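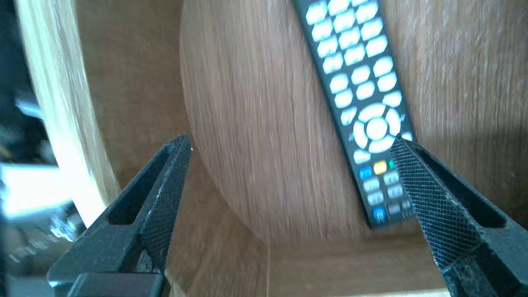
Budbridge_Mick
Posted 26 Nov 2021

Picking fingers for the little arm, and I'd like some opinions before I order a second set. I've been comparing the Brollow fingers (the slotted ones with the mesh pad down the inside) against the flat aluminium pair that came with the gripper. Same arm, same Ngau controller, same wrist camera. Grip is one question and I have numbers for it further down. The other question is how much the fingers hide from the camera, because everything I do runs off the wrist view with no overhead camera at all. With the TV remote as the target, the right fingertip sits over the lower edge of it and covers part of the green key and some of the lower buttons. The white keys are also so bright in that light that there isn't a number on them I can read. So that's two problems, and I don't know which one to fix first.

Grip numbers, for what they're worth. Each set got 60 picks on the remote, lifted off a table top and held for 10 seconds, force setting left alone on the Ngau. The Brollows dropped it 3 times. I didn't finish the run on the flat pair. They kept twisting the remote around when they picked it near one end, and I got sick of resetting it.

What I want to know:
Is it worth putting Stimex pads over the mesh, or does that just make the fingers fatter?
Has anyone moved the camera further out and been happy with it?
Is the exposure something I can fix in the Ngau settings or do I need a different camera?

tallow_st

Don't put Stimex over mesh. I did it on the same fingers. The adhesive only touches the high points of the pattern and the pad peels from the bottom up, usually in the middle of a long run. If you want Stimex, get the plain-backed fingers and start from there.

Dropping 3 out of 60 is decent for a remote. They're long and the weight is all at the battery end. Where were you grabbing it?

Budbridge_Mick

Across the middle, or as near as the arm got. I was setting the start pose by hand so it moved around a bit. I didn't write down which end the dropped ones were held at, which I should have.

Aksel Nørgaard

I would not call it a comparison if one pair did 60 and the other was stopped part way. The twisting is a result too. Write down how many picks the flat pair did and how many of those twisted, then people can use it.

On the exposure, yes, you can fix it. Auto exposure is metering the whole picture, and with black fingers taking up that much of it the camera thinks the room is dark and opens up. Then anything white burns out. Two ways to do it:

1. Lock the exposure. In the Ngau camera page untick auto, then bring the value down until you can read the keys. It will be wrong again when the sun moves.
2. Set the metering window to the upper middle, above the tips. I do this one. It copes with the light changing and the fingers stop counting.

Check your firmware first. The metering window was added in August and the older versions don't show the option.

Budbridge_Mick

Thanks Aksel. Firmware was old, so that explains why I couldn't find it. Updating tonight.

You're right about the flat pair too. I'll run them again and do the full 60 even if it's annoying.

gantryman

Going to disagree with the metering window. It's fine while the target is where the window is. As soon as you come in from the side the window is looking at wall or floor and you're back where you started, except now the picture jumps in brightness halfway through the approach. If you're training anything off that video, the jump is worse than a few burnt keys. Lock it and put a blind on the window.

Aksel Nørgaard

It depends on the approach. I come straight down, so the target is in the window all the way.

gantryman

Sure, but he said the start pose was moving around by hand. That's not straight down.

nell.w

Can I ask about the occlusion part, as it's been skipped. Mick, what do you see with the fingers closed? With mine closed there's a block of black in the lower centre and I can't servo on anything low down. I cut mine back and lost the fine grip. Wondering if the slots on the Brollows give you anything useful.

Budbridge_Mick

Good question. I had a look at it closed, with the arm pointed between the wall and the round table so there was only background to judge by. 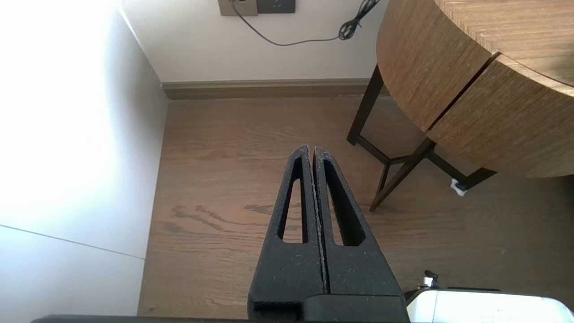
The slots help less than I hoped. You get a bit of floor through each one, enough to tell there's a floor, but I wouldn't try to track an object through a gap that size. Closed, the fingers cost you the lower centre of the view same as yours do. Above the tips it's clear, and I can work with that if I stop the approach early and do the last bit blind.

The white wall on the left washes out up near the top as well, so the exposure problem isn't only the remote.

nell.w

That's useful, thanks. I also do the last bit blind. It's fine for boxes, not so good for anything that can roll.

tallow_st

If you're going blind for the last part anyway then the exposure matters less than people are making out here. Get the pose before the fingers cover it, then commit.

For moving the camera out, I've had mine on an 80 mm standoff for a while now. You see more between the fingers and less of the gripper base. The downside is that it catches on things. Mine hit a chair back and bent the bracket, and after that I had to redo the hand-eye calibration from scratch. I'd still do it again but use a stiffer bracket.

gantryman

80 is a lot of lever on a small arm. Does it shake?

tallow_st

A bit, when it stops. I wait for it to settle before I take the pose. Slows everything down but I'm not in a hurry.

Budbridge_Mick

Firmware's done and the metering window is there now. I tried both ways.

Locked exposure: keys on the remote are readable, but the dark timber behind goes very dark and the black fingers disappear into it. Not a problem for me, might be for someone who needs to see the tips.

Metering window: keys readable and the background is better. I did get the jump gantryman is talking about when I swung in from the wall side. Coming in more or less from above, no jump.

I'm leaving it locked for now. I'd sooner have it the same every time.

Also ran the flat pair properly. 60 picks, 10 dropped, and I stopped keeping track of the twists because it was most of them. Going with a second set of Brollows, no Stimex. Camera stays where it is until I've got something stiff enough to hang it off.

Aksel Nørgaard

Good, that is a clear result. Was the force setting the same for both?

Budbridge_Mick

Same setting, yes. Whether it's the same force at the tip I couldn't tell you, the flat ones are shorter.

nell.w

If you've got a kitchen scale you can squeeze it side on and get a rough number. Stand it on its edge in a vice, gently. I can post how I did mine if anyone wants it.

Budbridge_Mick

Yes please.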